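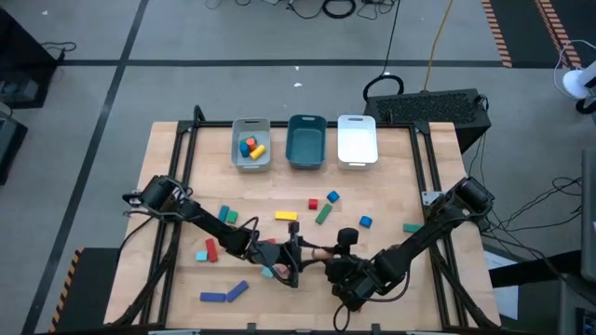
Issue 50 · June 2019 · p. 30

Search stories, poems, authors... Go

The Gray Bin

There were two Stelioses at the Tzanetos sale, which is how I ended up with the wrong box.

I'd bid on a lamp. I want that on the record! A perfectly nice reading lamp, lot 1179, and the auctioneer's nephew, Stelios Raptis, wrote it down as 1197 and handed the slip to Stelios Chrysikopoulos in the back, who carried out a carton so heavy he had to walk with his knees bent. I said that's not a lamp. He said, "Lady, I just do the lifting," and put it in my trunk, and by the time I'd found somebody to complain to, they were folding up the chairs.

So I took it home and cut the tape, and it was blocks. Children's blocks, red and blue and yellow and green, long ones and cubes and a few cylinders, all jumbled together with the three bins they were meant to live in. One gray, one teal, one white, each with a slot in the rim so you can carry it with your fingers. Somebody had written BRILTOV on the flap in marker. I figured it was a brand. (It's a street, but I'm getting ahead of myself.)

I don't have kids. I have a light wooden table and a habit of putting things off, and that week what I was putting off was calling my sister. So I dumped the whole carton out and started sorting.

You'd think color, right? I did too. Blue in the gray bin, green in the teal, and then right away you've got four colors and three bins and somebody has to double up. I put red in with yellow and it bugged me all through dinner. I got up from my soup and took it apart again.

Next I tried shape. Cylinders in the gray bin, easy, they rolled if you left them out anyway. Cubes in the white. Long ones in the teal. But then there was this little beige piece, plain wood-colored, short, that didn't match anything. I kept moving it out of the way and it kept turning up under my hand. I put it on the windowsill. I put it back on the table. I talked to it a little.

My sister called me, in the end. She always does when I've been avoiding it long enough.

"What's that noise?" she said.

"Blocks."

"What do you mean, blocks?"

So I told her about the lamp and the two Stelioses, and she laughed the way she used to before Mom's house got sold and we stopped being easy with each other. And then she said, "What did it say on the flap?" and I told her, and she went quiet.

"Briltov Street," she said. "That's where Mrs. Trumum had the daycare. Over the Dasex dry cleaner. You bit a boy there."

I did not remember biting a boy. I remembered the smell, though — steam and starch coming up through the floorboards — and lying on my stomach on a rug with my sister beside me, and the two of us passing pieces back and forth without saying anything, because we had a system. I couldn't have told you what the system was.

"How did we sort them?" I asked her.

"We didn't. You lined them up and I knocked them down. Then she gave us each a bin and whoever was slower had to do the crayons."

She drove over in July. I'd left everything out on the table for her, long ones here, cubes there, a few cylinders already in the gray bin because I couldn't help myself. She hadn't even put her bag down before she reached in.

"Where's the plain one?" she said.

I got it and held it out to her, and she took the other end, and for a second neither of us let go.

"It was you that bit him," I said.

"It was fifty-fifty," she said, and went to see what I had in the fridge.

We use cookies to remember your reading preferences. By continuing to browse you accept our cookie policy. Accept | Settings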